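Walk-around checklist, two-arm sorting cell, kitting room
Flanagan site, filled in by Úna Foley, Nov 6, 2024

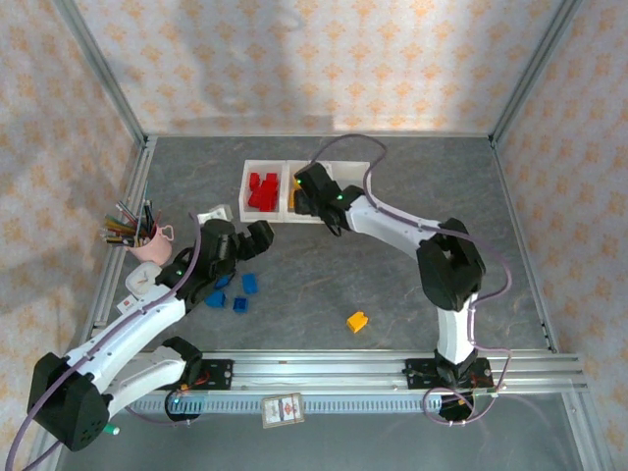 1. Base mounts and rail
OK. I put a wrench on both mounts and neither one moved. The rail clamps were due for a check in January anyway, so I'm counting this one early (Girish, please change the date on the wall chart, I can't reach it!).

2. Cables
OK with a comment. The purple cables have plenty of slack, and I'd like the loops kept clear of anyone's sleeve. Oisín leans in on the left side when he's loading and he's snagged his cuff twice this fall. Short sleeves or rolled up, please. Same goes for lanyards.

3. Grippers
OK. No cracks in the fingers that I could find. Power down before you wipe them, even if it's only a quick wipe. I know it adds to the changeover and I know we used to just reach in and do it, but that was when the only hands in there were ours.

4. Status lights
Both wrists show green. Green means powered and ready, so treat the arm as if it could move. Gaétan asked me whether green means safe to reach in. No! I've written to Dellance to ask if they can do us a clearer label, and until it comes I've taped up a note.

5. Work surface
Needs attention. Blocks should be in the tray or in the pick area and nowhere else. I found a yellow one sitting by itself between the two arms, and that's exactly the kind of thing people grab without thinking. Leave strays alone until the arms are stopped.

6. Personal stuff inside the enclosure
Needs attention. There's a pink mug of colored pencils in there and a little alarm clock. Either they belong to the Grikum job and get written on the setup sheet, or they come out. I asked at break and got three different answers, so Gobnait is going to find out.

7. Stop button and guard
OK. Tested the stop from both sides, and both arms quit right away. Button is 20 inches from the loading stool, good reach for me, a stretch for Gobnait. Can we move the stool in?

8. People
This isn't on the Vundard form but I'm adding it. Since the arms came in, the loader's job is mostly watching, and watching for 60 minutes straight is harder on you than sorting ever was. My eyes glaze over, I'll admit it. I want us swapping every half hour, and I want the person coming on to check the surface before the other one walks away. Girish says his wrists feel better than they have in years, so I'm not complaining about the arms themselves. I do miss the talking, though. We used to sort facing each other.

9. Sign-off
Passed with 2 open items (5 and 6). Cell can run today once the stray block is put away. I'll look at it again after second break.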